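3.2 Task Setup

The student teams of the Fimesham course worked at a white table with two robotic hands. The task given to every team was the same: move a round object onto a pink plate on the left part of the table. The object starts beside the right hand, and the plate lies out of that hand's easy reach, so teams had to choose between one long motion and a handover (Figure 2). 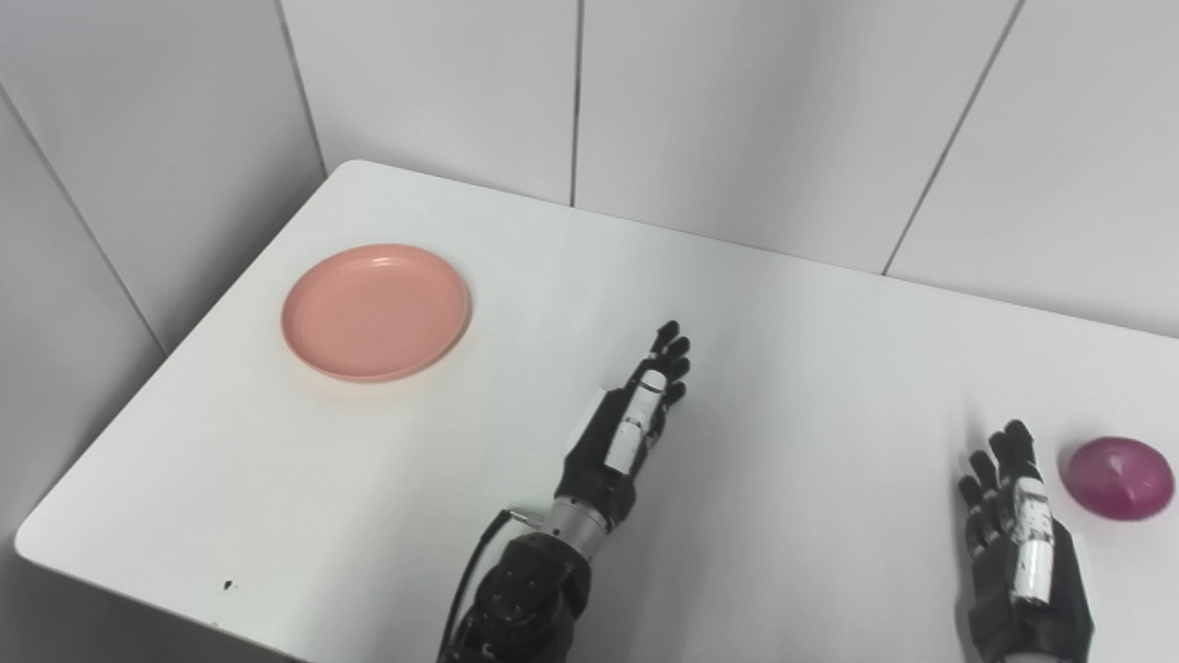
3.3 Student Procedure

The course enrolled 28 students in May. Each team recorded its own demonstrations with the Melnychuk interface and trained a policy for 2000 steps. Teams were free to set the starting pose of the fingers, and most kept both hands open.

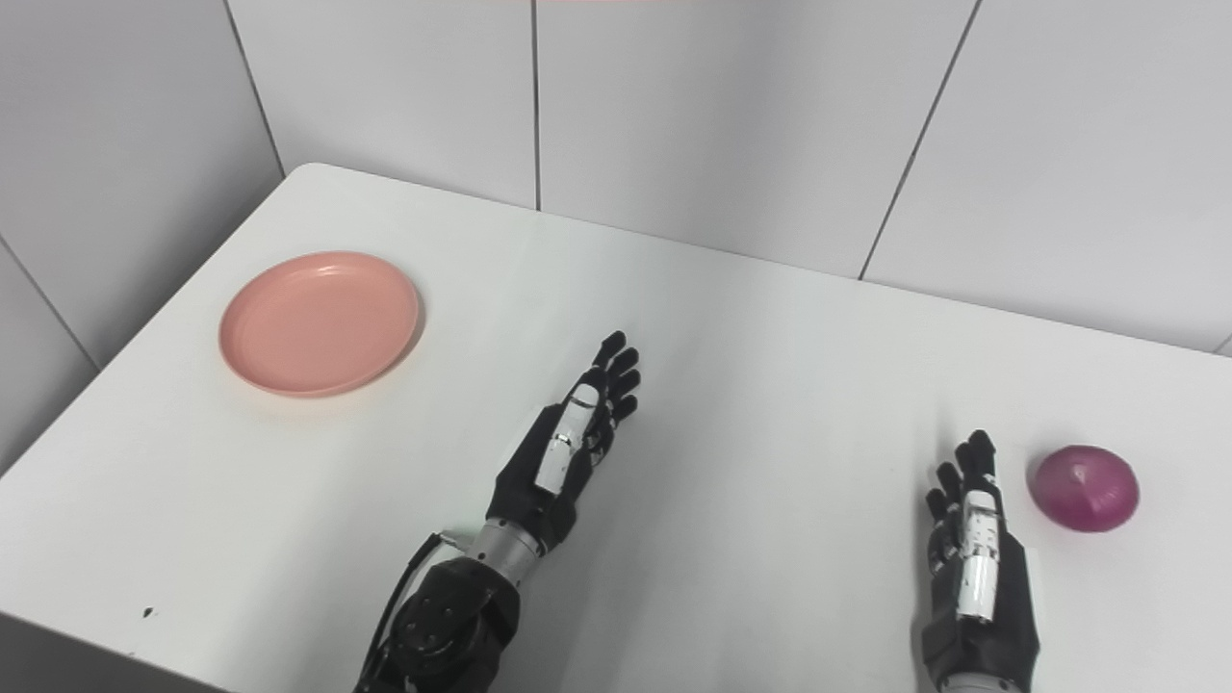 Trials were scored by the teaching staff on a scale agreed before the course began - partial credit was given for a stable grasp without placement. In all, 3388 demonstrations were kept after review. Those shorter than 3 seconds were removed. Scores were entered on the same day and returned to the teams in writing.

Ulard Teaching Robotics Group, Clillthorpe | Contact | Copyright | Back to top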